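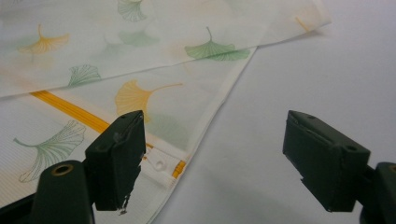 Catarina Baptista and the art of a flat cloth

February
By Ludmila Danko

I have a drawer at home that I don't open when visitors are over. It's full of tablecloths, and every one of them looks as if it spent the winter in a glove box. So when Catarina Baptista offered to show me how she folds the thin ones, I had my coat on before she'd finished the sentence.

Catarina runs Vrabec, the little linen shop up the hill from the bakery (yes, the one with the cardamom buns, and yes, I stopped on the way). She's been selling, mending and folding household cloth for 23 years, and she talks about it the way my uncle talks about carburetors.

"Everyone starts with the hems," she told me. "They grab two corners, they flap the thing about like a sail, and then they wonder why it's gone sideways. Put it down! Let the table do the work."

We talked about the ginkgo cloth, which I'd been coveting since I first saw one over the back of a chair at my cousin's place. It's white, with fan-shaped leaves scattered over it in green and a warm yellowy orange, and a thin orange stripe running across near one end. It's also so fine that the leaves on the layer underneath ghost up through the top one. I think that's gorgeous. Catarina thinks it's useful.

"You can see your mistakes through it," she said. "With a heavy cloth you fold in a wrinkle and you don't find out till Christmas. With this, you see a shadow, you open it, you smooth it, you go again."

I asked whether the pattern gets in the way, because I'd have thought all those leaves pointing every which way would throw your eye off.

"The leaves, forget the leaves. They're lovely, they're no help at all. Look at the stripe. If the stripe is straight, you're straight. If the stripe is climbing uphill, stop."

She's big on a pale, plain surface under the cloth, and on giving yourself more of it than you think you need. Her rule is to lay the cloth to one side and keep the other side bare, so there's somewhere for the fold to land.
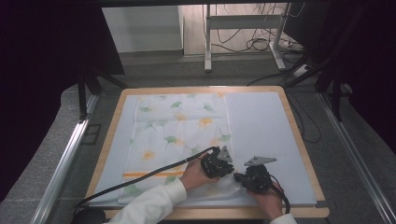
"People put the cloth in the middle and then they've got nowhere to go," she said. "They end up folding it on top of the butter dish."

That one stung a bit. My own method has always involved the butter dish.

Then there's the business of the corner. Catarina lifts it only a little, just enough to get it off the table, and carries it over low. Go high and the air gets under it, and a cloth this light will drift wherever it pleases. She had me try with a plain one from the seconds pile, and my first effort came out as a sort of kite shape. She was very kind about it. She did call over Kvido Lukáč from the back of the shop to have a look, mind you.

"Is it meant to be a hat?" said Kvido.

My second go was better. The third I'd have happily put in a drawer, even the good drawer.

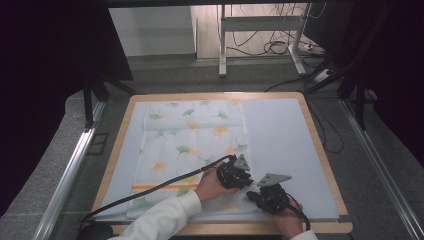

On ironing, colour and cupboards

I wanted to know about ironing, naturally, hoping she'd say not to bother. No such luck.

"Iron it on the back, cool, and while it's still a bit damp," she said. "Fine ribbed cloth doesn't want to be pressed to death. You want it calm."

As for colour, she keeps printed cloths out of direct sun and never stores them against bare wood. She lines her shelves with old pillowcases, which I've now done as well, and I feel tremendously grown up about it. Every few months she refolds the lot along different lines so the creases don't set.

"My mother did it at the change of the season. I do it when I'm cross," she said. "The cupboards are very tidy in tax time."

I bought a ginkgo cloth before I left, of course I did. It's on my kitchen table as I write this, and the stripe is only climbing uphill a tiny bit.

More from the neighbourhood

Drahomíra Vávra on darning by lamplight
Jadirska's button jars find a new home
What to do with 459 odd napkins
Ludmila Halás and the great quilt airing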